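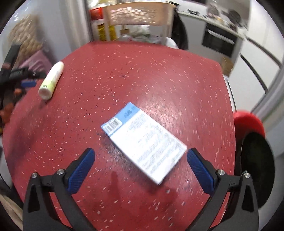 According to Judite Macedo, the Stascombe plant loses more time to label changes than to breakdowns, and visitors who only watch the filling heads miss the slow part of the job. I took her advice and spent most of the open day at the print end.

Stascombe packs dry goods in small paper packets for other firms. Paper arrives from Skaltley on reels and is printed, slit and checked before it reaches the fillers. The older line, Jibrin, runs at 73 packets a minute. The newer one, Giren, runs at 100 but needs 24 minutes for a full changeover – plate wash, new reel, register check, first sample signed off.

Small type is the main limit. Dense text fills in if the ink is too thin, and a code printed over a fold will scan badly. The plant keeps codes at least 4 mm from any crease. Stickers are added last, by hand on short orders. 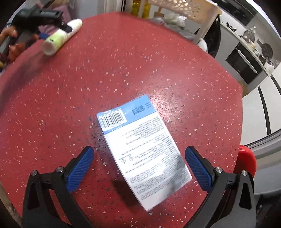 Packet or card with barcode sticker, square code and small print.

The log for the morning's order showed 2548 packets passed. Rejects are kept in a separate book, which was not on display. I asked how samples are chosen and was told by reel position, with one pulled at each splice.

The store was closed to visitors. Parking is at the rear gate, and the print room is loud enough that the ear plugs handed out at the desk are worth taking.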